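Karard Home Computer Club
Minutes of the general meeting, September 9, 2018

The meeting opened a little late – the hall door was stuck again – with 131 members signed in, which is our best turnout since February! Minutes of the last meeting were read and approved.

Newsletter. The fall issue is nearly ready and it looks great. The Pastine print shop will run 2000 copies at the same price as last year. Members who would like theirs by email should tell the editor before the next meeting.

Swap day. Everyone was thrilled with how the summer swap went (so many families came by!). The stalls and the bake table together brought in $3694. It was moved and seconded that half go to the hall roof fund and half to new folding tables. Carried, with loud applause.

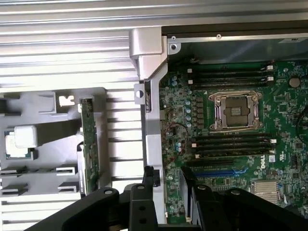
Next swap day. The Ham branch has offered to share theirs with us in the spring, and the mood in the room was very much in favor. Their hall has better parking and a real kitchen. We will need more than 8 people to help with setup, and a sign-up sheet went around during coffee.

Bus trip. The visit to the radio museum at Flolley is on. Seats are going fast, so please pay at the desk. Lunch is not included, but the museum café has agreed to open early for us – lovely of them.

Other business. A member asked if the beginners' evening could start half an hour later. Agreed. The lost umbrella is still on the hook by the stairs.

Meeting closed at nine, followed by coffee and an excellent lemon cake.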